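Last updated: Tuesday, March 14, 2023

Povik Lodge Housing Society
Minutes of the Ordinary Meeting of the Board

Chair: Youssra Belhaj
Minutes: Athina Vrettos

1. Opening
The Chair opened the meeting at 7:00 p.m. and declared a quorum. The agenda was adopted with one change, the parking item being moved ahead of the laundry item.

2. Previous minutes
The minutes of the November meeting were approved as circulated. A correction to the spelling of Drokow Mechanical was noted.

3. Parking
The Board considered a letter from a resident of the east wing concerning overnight parking in the visitor stalls. It was agreed that the present limit would stand and that new signs would be ordered in the same colour as the existing ones.

4. Laundry room
Drokow Mechanical has quoted $195 to replace the drain fitting on the second washer.
Moved by A. Vrettos that the quote be accepted. Seconded. Carried.

5. Guest suite
The Chair reported that the suite was booked for nine nights last month. Several members asked that the nightly charge be reviewed before summer. The present charge is $80, and the key deposit is $100.
Discussion followed on whether the deposit should be waived for family members of residents. Views were divided. Ms. Vrettos observed that two keys had not been returned since the fall and that the locksmith, Raju Lock and Key, bills separately for each replacement.
Moved that the nightly charge and the deposit remain unchanged until the annual general meeting. Seconded. Carried, one opposed.
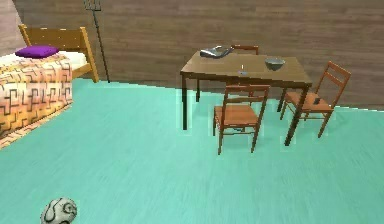 Bookings will continue to be taken at the office, in writing, no more than 60 days ahead. Cheques are to be made out to the Society. The Chair will revise the booking form and post it by the mailboxes.

6. Snow clearing
The contract with Trutis Grounds ends this spring. The Secretary is to request a renewal price, with sanding of the rear steps listed as a separate line.

7. Other business
A request for a second bicycle rack was deferred.

8. Adjournment
The meeting was adjourned at 8:25 p.m.

Contact the Society Office | © 2023 Povik Lodge Housing Society | Back to top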